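Search Satthorpe Social
Trending
Log in

Right, I've just finished the Sandden finale and I need to talk about it. Spoilers, obviously. 1/

So Piroska Sárközi and Kha Phùng DID get back together, on the beach, in June, with all 64 guests pretending they hadn't been told to cry on cue. I cried as well, mind you (no cue needed). 2/

The speech though! He read out 80 of the texts she sent him while they were split up. Eighty! I was on my second cup of tea by the time he got to the one about the car keys. 3/
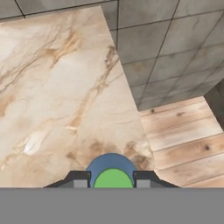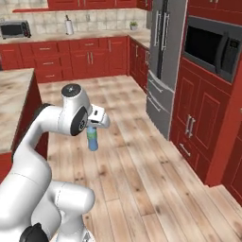
Anyway, her sister's face through all that. She has not forgiven him for series two and I don't blame her one bit, she drove through the night to fetch Piroska from that awful hotel. 4/

Also can we talk about the dress? Same one from the first wedding, dyed green, sleeves gone. I loved it. My mum rang at half ten to say she hated it. 5/

They're saying there's a spin-off on Plerko next, just the two of them doing up a house in Kun. I give it three episodes before somebody storms off down the drive. Will I be watching? Yes, every minute. 6/

Going to bed now, will be back tomorrow to moan about the reunion special.

529 likes

Comments

marnie_b: the car keys text finished me off

Telly Pete: Your mum is right about the dress, sorry

jo in satthorpe: series two was HIS fault and I'll argue with anyone!!

We use cookies to remember your settings and show you posts you might like. Accept all | Manage choices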